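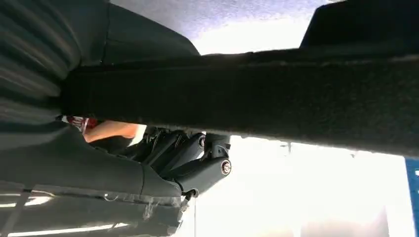 Gundov, November

Arano cordless vacuum cleaner
Section 4: Setting up and first use

Please read this section before you charge the cleaner for the first time. The safety rules are in section 2 and they are valid for all the work described here. Keep the manual in a place where other persons in the home can also find it.

4.1 Unpacking

1. Put the box flat on the floor and open it on the side with the arrow.
2. Take out the upper tray. The small tools are in this tray, each in its own paper bag.
3. Lift out the motor unit with both hands. Do not pull it by the dust container.
4. Take out the long tube, the floor head, the wall holder and the charger.
5. Remove the blue paper strip between the battery and the motor unit. With the strip inside, the cleaner will not charge and no lamp will light.

Note: Check the contents against the list on the lid of the box. If a part is missing, write to the Basent service desk and give the number from the label under the handle. Please keep the box until the guarantee time is over, the service desk accepts only cleaners which are packed in it.

4.2 Fixing the wall holder

The holder can be used on brick, concrete or solid wood. For plasterboard you must buy suitable plugs in a shop. They are not included.

1. Choose a dry place near a socket, away from the cooker and from radiators. The cable of the charger must hang without tension.
2. Hold the paper template on the wall. The lower line of the template shows where the floor head will end, so this line must be above the skirting board.
3. Mark both holes with a pencil and take the template away.
4. Drill the holes, put in the plugs and clean away the dust.
5. Screw the holder to the wall. Tighten the upper screw first, then the lower one.
6. Press the cable into the channel at the back of the holder until you hear a click.

CAUTION: Before drilling, make sure there are no water pipes or electric cables in the wall. If you are not certain, ask an electrician.

If you do not want to drill, you can leave the holder in the box and charge the cleaner lying on a table. The function is the same.

4.3 First charging

1. Connect the charger to the cleaner, then to the socket.
2. The battery lamp blinks white. During the first charging it can blink for a long time, also when the battery was already half full.
3. Wait until the lamp is steady green. The first charging takes 11 hours. Later chargings are shorter.
4. Disconnect the charger from the socket before you take the cable out of the cleaner.

Note: The battery is made for 1000 chargings. It is allowed to charge it when it is only partly empty, this does not harm it. When you will not use the cleaner for a whole season, charge it to half and store it in a room without frost.

CAUTION: Use only the charger from the box. The charger of the older Rana model has the same plug but a different voltage. It fits, and it will damage the battery.

4.4 Putting the parts together

1. Push the long tube into the motor unit until it clicks. Pull gently to test it.
2. Push the floor head on the other end of the tube in the same way.
3. Check that the dust container is closed. The two red marks must stand in one line.
4. Check that the filter is in its place. Without the filter the motor does not start and the lamp blinks red three times.

To separate the parts, press the grey button next to the joint and pull straight. Do not turn the tube.

4.5 Vacuuming floors

1. Pick up coins, hair clips and small toys.
2. Press the main button once. The cleaner starts in the normal step.
3. For carpets, press the button with the plus sign. For hard floors the normal step is enough.
4. Move the floor head slowly forward and back. On long carpets it is better to pull than to push.
5. Press the main button again to stop.

One full battery is calculated for 54 square metres of hard floor in the normal step. With thick carpets, or with the plus step, it will be less.

Note: If the floor head sticks to the carpet, open the small slider on the tube. Close it again afterwards, otherwise the suction on hard floors will be weak.

4.6 Vacuuming sofas, armchairs and mattresses

1. Take off the long tube and fit the soft brush directly to the motor unit.
2. Work in the normal step, from the top downwards: first the back, then the arms, then the seat.
3. Along seams and in folds, change to the narrow nozzle and pull it in the direction of the seam.
4. Dark, felt-like fabric holds light fibres and lint very well. Go over it in two directions, with short movements.
5. Vacuum the underside also, if you can reach it.

CAUTION: On furniture with folding or reclining parts, keep the nozzle and your fingers out of the metal hinges. Do not move the furniture while you are working under it. Do not vacuum up oil or grease.

For silk, velvet and leather, follow the advice of the furniture maker. Test the brush in a place which is not seen.

4.7 Emptying and washing

1. Hold the cleaner over a bin and press the lower catch. The lid opens downwards, so hold it low.
2. Close the lid until it clicks.
3. Once in a month, take out the filter and knock it gently against the inside of the bin.
4. If it is still grey, wash it under cold water without soap.
5. Let it dry in the air for a full day. Do not put it on a radiator or in a tumble dryer.

CAUTION: Never put a wet filter back. Moisture can enter the motor and the guarantee is then not valid.

A new filter can be ordered under part number 363. The same filter is used in both sizes of the Arano. The brush roller has its own instructions in section 5, together with the removal of hair and threads.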